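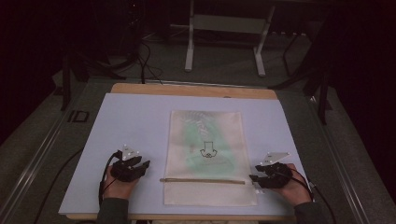
**Small bags, quiet drawers**

My first fabric pouch came from a market stall in Dromholm, and I bought it only to keep the coins from falling into the bottom of my rucksack. Now I own 20 of them. They live in the hall cupboard, in the kitchen and beside the bed, and I would not like to go back to the plastic boxes I had before.

A cloth pouch is a modest thing. It takes the shape of what you put inside, and when it is empty it lies flat under the others. The cream one with the leaf print and the tan zip is a good size for chargers, plasters or the many papers which come with a passport. Its zip sits low on the front, below the little black drawing, so the pattern stays whole when you open it. I like this more than a zip on the top edge, where a full pouch always wants to gape.

Last June I emptied every drawer in my flat in Wedon and sorted the contents on the table. It took nine hours, with one stop for soup. I gave each pouch a single job: sewing, medicine, batteries, foreign money, stamps. The mistake of my earlier years was the "various" pouch. I had three of those and I never found anything in them.

Pale cotton does show marks, of course. I wash mine by hand in cool water, turned inside out, with the zip closed, and I dry them away from the sun. Printed leaves fade in any case after some years. I find the faded green prettier than the new one, but my sister does not agree.

For a zip that sticks, rub a dry piece of soap along the teeth and move the pull slowly, with your other hand holding the cloth flat. Do not pull upwards. I broke two pulls in this way before I learned patience.

Before a journey I take four pouches from the cupboard and put them directly in the suitcase, already filled. The stamps stay at home.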